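Third month of the robot cell at the Irkthorpe plant and I have a few things to get off my chest. Thread, sorry.

The pitch from Flundus was that two arms would take over the hose joining and "free people up for higher value work." I asked in April what the higher value work was. Still asking.

What Yae Iwasaki does now: she used to join hoses. Now she sets up parts for the arms, watches the arms, and clears the fault when a cuff goes on crooked. Same pay grade. She says her wrists feel better and her head feels worse.

I'll give them the wrists. Pushing a stiff cuff onto a connector all day is rotten work and plenty of us have the tape and the braces to show for it.

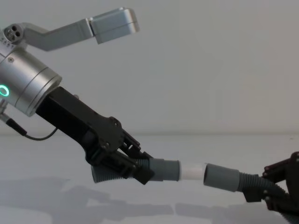 But the job had a knack to it. You give it a little twist as it goes on and you feel it seat. Sadao Imai taught that to half the floor. They had him in for one Thursday to "share his process," and then moved him to packing.

The target is 315 joints a shift. A decent person on a decent day did 518. When I bring this up I'm told the cell "doesn't take breaks." It took 3 last week, and one of them lasted until the Flundus guy drove over.

And who gets the blame for those stops? The sheet has a box for "operator cause" and a box for "part cause." There is no box for robot cause. I looked on the back.

There were 5 of us on that bench. Now it's two plus the cell. Management says no layoffs, and so far that's true – people left and weren't replaced. Call it what you want.

My cousin at the Stiltholm site says they got the same speech, except theirs came with sandwiches.

I'm not against the thing. If it saves somebody's hands, good. I'd just like the people standing next to it to have a say in the speed, the sheet and the pay grade before the second one shows up.

Meeting about the second one is at 2:30 tomorrow. Will post what they say.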